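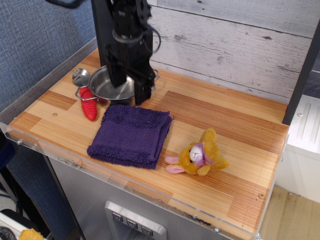
Figure 4. Small steel pot with wire handles and a round spoon.

4.2 What stays in the kitchen after a move

The mailing went out in July to about 1000 addresses in Brukville and Destthorpe, all of them people who had moved to a smaller home. We got 243 usable forms back. Low, but in line with what we had from the pilot in Jillthorpe, and the spread of ages held up fine. Renters are thin in the Destthorpe returns. More on that in the limits section.

First thing to report is that people keep the small pots (the type in Figure 4) and let the big ones go. We had expected the reverse. Our thinking at the design stage was that a large stockpot costs more, gets used for holidays, and carries more family weight, so it would be the last thing out the door. Most forms say otherwise. The stockpot went to a grown child, or a church kitchen, or the curb. The small pot came along in the car, often packed with the kettle and the coffee, for the first night.

Reasons given were mostly plain. It heats one can of soup. It fits in the sink. It fits in the drainer next to the sink. Several people wrote that they had bought a newer one and still reached for the old one – "my hand goes to it" was how a Brukville woman put it, and versions of the same phrase came up in the interviews without us asking. We coded these as habit, though Boychuk argued for a separate code (ease of reach) and the two do blur. Where a form gave both, we kept both.

Age of the pot was a poor guide to anything. People are bad at dating cookware, it seems. Answers like "before the kids" or "came with the apartment" had to be left out of the age table, and what remained was too patchy to test. We report it in the appendix for completness.

Spoons are a different story. Almost no one could say why they had the spoons they had. Sets get broken up, strays come home from potlucks and office kitchens, and a spoon is so small that no decision is ever made about it. In the interviews, people who could talk for ten minutes about a single pan went blank when asked about the spoon next to it. One man in the Lemieux building had to open the drawer to check whether he owned a ladle. He did. He did not know where it had come from.

This matters for how we read the earlier work on moving and letting go. Most of it asks people to list what they gave up and what they kept, as if each item had been weighed. For furniture that is probably right. For pots, partly. For small tools in drawers it looks wrong – the drawer gets tipped into a box and the box gets tipped into the next drawer. Our form had the same flaw. The question "Which of these did you choose to keep?" should have had an answer for "never thought about it," and the second version now does.

4.3 Things that are not for cooking

A good many forms listed items in the kitchen that had nothing to do with food. Mail, batteries, tape, dog leashes, sewing things, and toys above all. We had not planned a code for these. Østergaard added one halfway through the first round of coding, so the earliest forms had to be gone over again, and we may have missed a few.

Toys turned up even in homes with no children living there. Grandchildren account for most of it, pets for some. What caught our interest was where they were kept: in the pot cupboard, low down, with the pots.
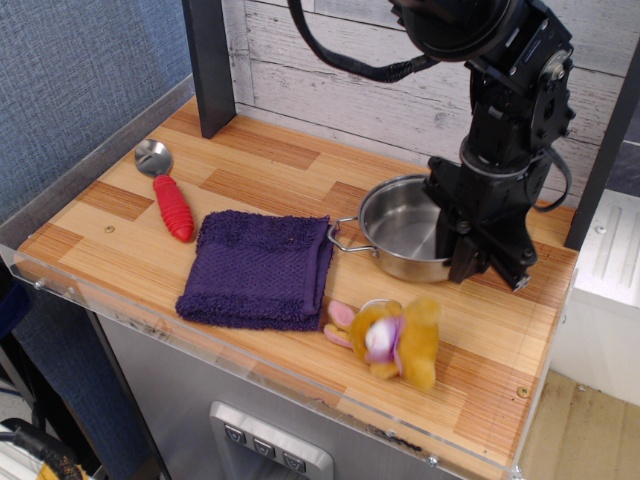

Low cupboards are where small children get let loose while someone cooks, and the pots themselves get played with, so the toys and the cookware end up sharing a shelf. People who had moved to a place with no low cupboard said the toys had gone to the living room, or gone altogether. A few sounded sorry about it. The kitchen was quieter, one wrote, and not in a good way.

Towels we left out. Too many answers, no clear line between kitchen towels and the rest, and half the interview subjects laughed at the question. Someone should do it properly.

Storage height came up again and again after that, and it is the one result we would stand behind without much hedging. Homes with deep low cupboards kept more cookware after the move than homes with the same floor space and only wall units. Age of the mover did not change this, at least not in Brukville where the numbers allow a check. People with sore backs or knees kept just as much in the low cupboards, they only used less of it. So a pot can be kept and be as good as gone. Our form treats these as the same thing, and it probaby should not.

We went back to a handful of Brukville homes to ask about use over the past week. Same pattern. One pot doing nearly all the work, usually living on the stove and never put away at all, and the rest of the stack behind a door. When asked which of the stack they would give up if pressed, most people named the largest, then took it back. Thanksgiving. Jam. A daughter who might want it some day. The link between these answers and the ones on the mailed form is loose, and the next section looks at how far the two can be compared.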